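About Asum Workshop

Asum started as one robot arm on a bench in the back of Teresa Serrano's garage in Briltomley. She wanted to build it, her neighbors wanted to watch, and by April there were more people than stools! We moved into the old print shop on Jarkow Street, and we've been a shared workshop ever since.

These days there are 144 of us. Members build arms, rovers, plotters and the odd automatic chicken door, and anyone can borrow a bench for an evening and ask the next bench over for help (please do, we love it).

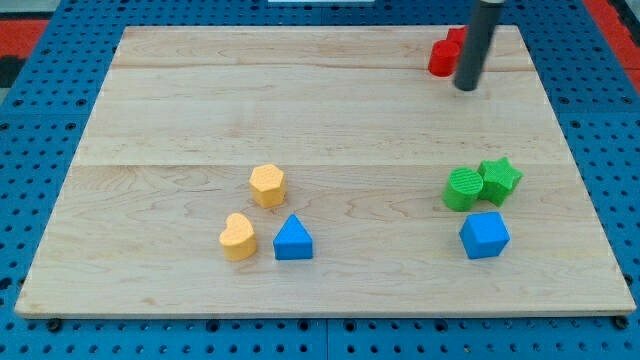
Our sorting arm, Barreto, is the build everybody ends up working on sooner or later. It gets a maple board on top of the blue pegboard table, and we print the blocks ourselves, so when someone wants a new shape they draw it and start the printer. The star and the heart were both member requests, and you can still see the print lines on the star. Right now we're teaching the arm to nudge blocks into groups by color. It has had more than 2,000 practice runs and we're aiming for 3,000 before we change the tip again.

New members get a tour, a locker and a first soldering session with Teresa. Doors open at 8 every morning, and the kettle is next to the drill press.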